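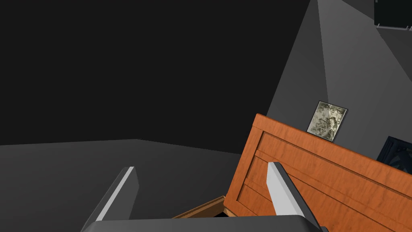
The gripper and the orange cabinet, in the simulator. The little framed picture is on top.

So I finally sat down on Friday and did the budget for the arm. I've been putting it off since the end of summer, mostly by telling myself that working in simulation is free and I could stay there forever. It isn't quite free (ask my electric bill) but compared to what's on my spreadsheet now, wow.

Quick recap if you're new. I want a small robot arm in my workshop that can open drawers and hand me things. I've got bad wrists and a lot of drawers. For now the whole project lives on my desktop computer, where a virtual gripper spends its evenings with virtual furniture, and I've been trying to use that time to figure out what I really need to buy before I buy it.

The gripper was the first fight. I had my heart set on the Osora two-finger one, and then Moushumi Pathirana (we used to share a bench, she does this for a living now) asked me what the widest thing was that I'd ever want it to grab. I didn't know! I went out with a tape measure and came back a bit embarrassed. Most of my drawer pulls are tiny. The wide gripper costs $428 and the narrow one from Wokix is $177, and I don't have a single handle in there the narrow one can't close on. So Wokix it is, for now, and the difference goes toward the camera.

The fingers I'm still going back and forth on. Long flat ones are great for getting in next to a cabinet front, and I love how they look, but they block the view of whatever they're working on. Even in the simulator I keep losing the panel details behind the right finger. I'd been planning on one camera, mounted at the wrist looking out over the palm. Now there's a line on the spreadsheet for a second one, off to the side on a cheap stand. That wasn't in the plan in September and I'm a little grumpy about it.

Then there's all the stuff that isn't the robot. A power supply. A real emergency stop, the big button kind. A steel plate to bolt the base to – my bench is too bouncy, I checked by leaning on it with a mug of coffee and regretted it. Cables, always more than you think. I put down 15 percent of the total for odds and ends and Moushumi laughed and told me to make it 26. I made it 26.

The arm itself is the part I haven't committed to. Gunawardena has a refurbished one with a decent reach and no warranty to speak of. Godadel will sell me a new one on a payment plan, slightly shorter, with a person who picks up the phone. Raymonde Chan has the Godadel and says the reach bothers her maybe once a month. I think I could live with once a month. I've also never had good luck with refurbished anything.

What I'm going to do next is shrink the arm in the simulator to match the Godadel's reach and run all the cabinet tasks over again. If it can't get to the bottom drawers I'd like to find out before the first payment. Might also try raising the base a few inches, which would mean a different plate, which would mean opening the spreadsheet again. Ugh.

If any of you have bought refurbished from Gunawardena, please tell me how it went. Comments are open, and I really do read them.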